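Category: Guides > Kitchen > Glass-Top Stoves

Section 6. Cleaning and Care of the Jaunzems Cooktop

Read this section before the first spill. Most people read it after the second, which is fine too, but you will be reading it with a stain in front of you and you will skip the cautions.

The glass surface on your Jaunzems cooktop is tough. You can put a full stockpot on it and slide a skillet across it in a bad mood. What it does not like is sugar, grit, and being cleaned with whatever was closest to the sink.

6.1 What you need

- Cooktop cleaning cream (a starter bottle is in the accessory bag, taped under the oven rack where you have probably already baked it)
- White vinegar
- Two soft cloths, one for the cream and one for the buffing
- The flat scraper with the orange guard
- Patience, not supplied

CAUTION: Do not use steel wool, scouring powder, oven cleaner, chlorine bleach, or the green side of the sponge. The green side of the sponge accounts for most of the letters we get.

6.2 Daily cleaning

1. Turn all burners off. Check the display. If it shows a capital H, the glass is hot, whatever your hand thinks from a few inches away.

2. Wait for the H to go out. After ordinary cooking this takes around 67 minutes at the longest. Go and eat your dinner.

3. Wipe away crumbs and loose salt with a barely damp cloth. Salt is grit. Grit under a moving pan is a scratch, and the scratch will be right in the middle of the front left burner where everyone can admire it.

4. Put a small amount of cleaning cream on the glass. A coin-sized blob per burner is plenty. More cream does not mean more clean, it means more wiping.

5. Rub in small circles with the first cloth until the cream has spread to a thin film.

6. Leave it for a minute, then buff with the second cloth until the streaks are gone. If the streaks are not gone, you have used the first cloth again. Swap and repeat.

NOTE: Paper towels will do in a pinch. They leave lint, and lint on black glass looks like snow on a parking lot.

6.3 Choosing a cloth

Any soft, clean cloth with some texture to it will lift the cream better than a smooth one. A ribbed weave works nicely on the film left by hard water. Avoid anything with a zipper, a button, or a printed slogan, which rules out most retired T-shirts. Dish towels are allowed if they have been washed since they last met a roasting pan.

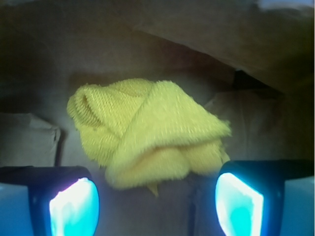 Fig. 6-2. Ribbed yellow cloth.

Wash cloths in warm water with ordinary detergent. Leave out the fabric softener. Softener coats the fibers, and the coating ends up on the glass, where it shows itself as a rainbow smear the first time you switch on the overhead light. Two cloths in rotation are enough for most homes. Keep them away from the ones you use on the floor.

6.4 Burned-on food

1. Let the glass cool completely. See step 2 above, including the part about the H.

2. Cover the spot with cleaning cream and leave it for ten minutes.

3. Slide back the orange guard on the scraper. Hold the blade flat, at a low angle, and push away from you. If it chatters, the angle is too steep.

4. Wipe, look, sigh, and repeat as needed.

5. Close the guard before you put the scraper down. The drawer it lives in is also the drawer you reach into without looking.

WARNING: The scraper blade is sharp. Replace it when it is nicked. A nicked blade will draw a fine line across the glass that no cream will remove.

6.5 Sugar, jam, and melted plastic

These are the exceptions to waiting. Sugar bonds to hot glass as it cools and can pull out small chips when it finally lets go.

1. Turn the burner off and move the pan.

2. Put on an oven mitt.

3. While the spill is still warm, push it with the scraper onto a cooler part of the glass. Do not try to lift it.

4. Let everything cool, then clean as in 6.4.

Our tester Sigita Paulauskas has put a great deal of plum jam on this cooktop in the course of her duties and would like it known that the procedure works, provided you stop stirring long enough to do it.

6.6 Hard water marks

Gray rings with a faint metallic look are minerals, usually from the bottom of a wet kettle. Dampen a cloth with white vinegar, lay it over the ring for five minutes, then wipe with plain water and dry. Drying the kettle first also works. We mention this every year.

6.7 Control panel lock

Wiping the touch panel will turn things on. Before cleaning, press and hold the key symbol until you hear a beep. Press and hold again to unlock. If the display reads 1304, the panel has been pressed in too many places at once and would like to be left alone. Dry it, wait, and press the key symbol again.

6.8 If none of this helps

Marks you can feel with a fingernail are scratches and will stay. Marks you cannot feel will come off eventually. For replacement blades or cream, contact the Gratville parts desk and have your model number ready. It is on the sticker behind the bottom drawer, facing the wall.

Section revised Jul 2, 2021

Related guides
- Section 5: Which Pans Will Work and Which Only Look Like They Will
- Section 7: Error Codes and What They Want
- Leveling Your Range on an Old Floor
- Cleaning the Oven Door Glass (Inside, Outside, and Regrettably Between)
- Registering Your Warranty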